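From: Leanne Bramwell
To: Dromness Corridor discussion list
Subject: Re: [dromness-corridor] Stop spacing on the Hakim Street line

Kidus Alemayehu wrote:

> I went through the draft again last night and I still don't see why we
> would take out stops at all. The people who ride the 8 the most are the
> people who can't walk far. If you close the stop by the clinic they have
> to cross Hakim Street twice. The agency keeps telling us the bus will be
> faster, but faster for who? Someone coming in from the park and ride,
> maybe. Also, the draft says nothing about the sidewalks on the east side,
> and those are in bad shape past the rail bridge.
>
> Can someone who was at the October meeting tell me if this was discussed?

Kidus,

I was at the October meeting, and it was discussed, but only near the end when a lot of people had left. I'll put down what I have in my notes and others can correct me.

The clinic stop is not on the closure list anymore. It was in the first version. Nouhaila El Fassi brought in a letter from the clinic staff and the planners agreed to keep it and close the one by the old tire shop instead. The map in the draft was never updated, so you are reading the old map with the new text. I have asked for a corrected one and was told it would go up with the next set of documents.

On the crossings, your point stands. Even with the clinic stop kept, the outbound side is on the far side of a four-lane road, and the nearest signal is a full block away. 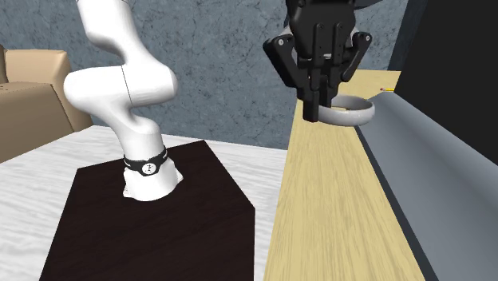

What we asked for was a marked crossing with a median island right at the stop, and the answer was that it has to go through the traffic engineering office, which runs on its own schedule and its own budget. I would like the list to push on that. If the stop work and the crossing are done under separate contracts, we could end up with a nice new shelter and no safe way to get to it for a couple of years.

As for faster for who, the time savings in the draft are for the full trip, end to end. Very few people ride end to end. Sveva Pellegrini asked for the numbers by segment and the consultant said they had them but hadn't put them in the report. She has followed up by email. When she gets the table I hope she will post it here, even if it is a mess, so we can look at the clinic to downtown part by itself.

My own view is that some of the stops can go. There are two in front of the high school that are close enough that you can read the sign on one while standing at the other. The bus stops at both, the same kids get on, and it misses the light. I rode that stretch for years and it drove me up the wall. But the stops north of the bridge are a different matter and I would leave them where they are until the sidewalks are fixed.

On sidewalks, Settimio Tedesco walked the east side from the bridge up to Drerkora Avenue and wrote down every place where a wheelchair would have to go into the street. He sent in the list as a comment, and as far as I can tell it was logged as comment 178 and marked "outside project scope." I think that is wrong. The draft itself counts the walk to the next stop as part of the trip when it talks about access. It can't use the sidewalk in one chapter and say it is somebody else's problem in another.

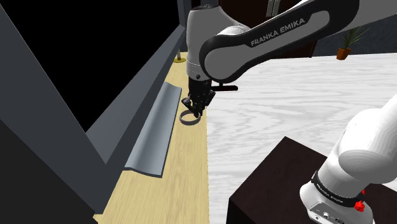 The comment period is still open, so what would help most is more comments that mention the sidewalks and the segment times by name. They don't have to be long. Give the cross street, say how you use the stop, and say what you want done. Form letters get lumped together and counted as one, so please use your own words.

The next meeting is in the Dranodent building, ground floor, at 6:30 p.m. Use the side entrance, as the front doors lock at six. The 8 stops across the street, and the last inbound bus leaves before the meeting normally ends, so if you need a ride home write to me off list. I have room for 2 people and can go by way of the bridge.

Kidus, if you could bring your photos of the east side sidewalk, I would like to have them on hand when this item comes up. Prints are better, as the projector in that room has been hit or miss - last time we ended up passing a phone around.

Leanne

_______________________________________________
dromness-corridor mailing list
To unsubscribe, send a blank message with "unsubscribe" in the subject line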